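Sorting by fiber: an interview with Lachlan Harawira

9 December 2019

Lachlan Harawira has graded used textiles for most of his working life, first on a wiper-rag line and now as grading supervisor at Pistgate, a sorting plant that takes in mixed post-consumer clothing and household fabric. We spoke over two afternoons, mainly about blends, moisture and the gap between what a care label claims and what a spectrometer reads.

Pistgate sorts into 43 grades. Most of them are reuse grades, defined by garment type and condition. The remainder are recycling grades, defined by fiber content and, in a few cases, by color. Harawira is responsible for the second group, where the margins are thinner and the specifications tighter.

"With a reuse grade you are selling a judgment," he said. "The buyer opens the bale and either agrees with you or doesn't. With a fiber grade you're selling a number. If the contract says 95 percent cotton and the sample comes back at 91, there isn't a conversation to have. They deduct."

The number is harder to hit than it sounds. Harawira's section ran a label audit in April, pulling garments from the cotton stream and comparing the printed composition with a near-infrared reading taken at three points on each piece. The audit covered 3851 garments. He would not release the full results, which belong in part to a customer, but he described the pattern. Plain woven shirts agreed well with their labels. Knits were worse, and anything with elastane was worse again.

"Elastane at two percent is below what our instrument can see reliably," he said. "It reads the shirt as cotton. Mechanically it's fine, you can pull that fabric and get usable fiber. For a chemical recycler it can be a contaminant, depending on the process. So the same shirt is in spec for one buyer and out of spec for another, and I can't tell them apart without cutting a piece off and dissolving it."

Coatings and finishes are a second source of error. Near-infrared reads the surface to a shallow depth, so a laminated jacket is identified by its laminate and a brushed lining by whichever side faces the sensor. Dark dyes, carbon black in particular, absorb most of the signal. Black garments at Pistgate bypass the instrument and go to a hand table, where they are graded by label, feel and, when a dispute is likely, a burn test.
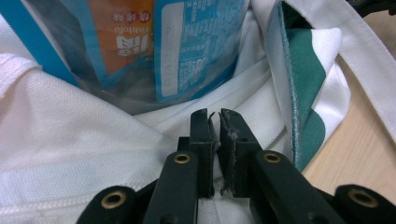 The hand table is also where new graders are trained. Harawira starts them on polyester and cotton only, in whole garments, and adds acrylic once they stop confusing it with wool. He expects a grader to need 3 months before their cotton fraction can be baled without a second check. Viscose takes longer. He said that he still sends viscose to the instrument himself when he has the choice.

"The hand is good at weight and surface. It's poor at proportions," he said. "A grader can tell you there's polyester in a cloth. Whether it's 20 percent or 35, no. People believe they can, and then you test them."

Moisture was the subject he returned to most often. Cotton holds water from the air, and the bale is sold by weight. Pistgate conditions its reference samples before weighing, but the bales themselves sit in an unheated hall, and a bale pressed in a damp week will lose weight in transit. The plant's contracts allow a tolerance of 2 percent. Harawira would prefer a contract written on dry weight, as is common for raw fiber, and has proposed it twice.

"Nobody wants to pay for the oven time," he said. "It's an hour of somebody's day for each lot. I understand the objection. But then we argue over the invoice for longer than an hour."

Downstream, most of the cotton fraction goes to Cluseck, which tears it for nonwoven felt. Harawira described the arrangement as undemanding. Buttons and zippers must be off, seams may stay, and color is irrelevant. A smaller and cleaner fraction goes for respinning, where color matters a great deal and seams must be cut out. The sewing thread in a cotton garment is usually polyester, and it survives tearing as a hard knot that shows up in the yarn.

Removing the seams costs around a third of the garment by weight on a shirt, more on small sizes. The offcuts are added to the felt grade. Children's clothing is not sent for respinning at all.

I asked whether better labels would solve the identification problem. He thought they would help with reuse and do little for recycling, given how many pieces reach him with the label cut out.

"Put the information in the fabric, in a thread, something that survives forty washes. Then I could use it. Until then I'll trust the reading, and where there's no reading I'll trust the scissors and the acid."

The section is now repeating the label audit on bed linen.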